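Setting up the Muvar bin-picking kit from Riltero
Guides – Getting started
Last updated 31 Oct 2020

The Muvar kit is sold as an add-on for a robot arm you already own. It comes with a gripper, an overhead sensor, a mounting plate, a cable set and a licence for the Nuda picking software. You supply the arm, the table and the bins. Allow up to 50 minutes for a first set-up if the arm is already bolted down.

Before you start

Check that the arm's own software is up to date and that the emergency stop works. Lay out the parts and tick them off against the packing slip. Kits sent out before December last year have the older mounting plate, which needs the long screws from the spares bag.

Fitting the gripper

1. Park the arm with the wrist pointing down and switch it off at the controller.
2. Bolt the mounting plate to the wrist. Tighten the screws a little at a time, working across the plate.
3. Fit the gripper to the plate with the cable socket facing away from the bins.
4. Run the cable back along the arm, leaving enough slack for the wrist to turn fully both ways. Tie it loosely at first.
5. Switch on and turn the wrist slowly by hand control. If the cable pulls tight, move the ties and try again before trimming them.

Placing the bins

The software works with two bins, one to pick from and one to drop into. Metal or plastic will do. Put them end to end or side by side, with the walls touching, and clamp them together at the rim. Ordinary spring clamps are fine. Keep the handles out of the arm's path as far as you can – if they do stick up, mark them as blocked areas in the next step.

Mark the position of the bins on the table with tape. If they get knocked, you can put them back without running the calibration again.

Calibrating

Open Nuda, choose New Cell and follow the prompts. You will be asked to touch the gripper to each corner of the bins in turn. The software then saves 27 check positions and moves through them at low speed. Stay by the stop button while it does this.

First picks

Start with a handful of mixed objects, well spread out.

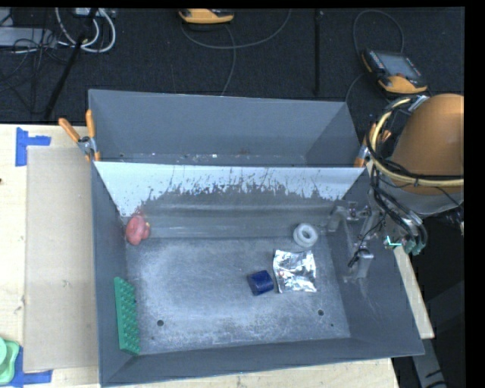

Hard blocks with flat sides are the easiest and should go first time. Soft items may need a lower grip force, set under Tool – Grip. Shiny foil is harder for the sensor to read, and if a packet is missed, turn the exposure down one step and run the scan again. Things lying close to a wall can be tried from a different approach angle.

Run the test twice, moving the objects by hand in between with the arm paused. If the gripper touches the rim either time, raise the Clear Height by 2 cm.

Which version to buy

The standard kit suits most small arms. For Schumacher controllers, order the version with the adapter lead, as the plug is different and the lead is not sold separately.

Next guide: Saving and sharing a cell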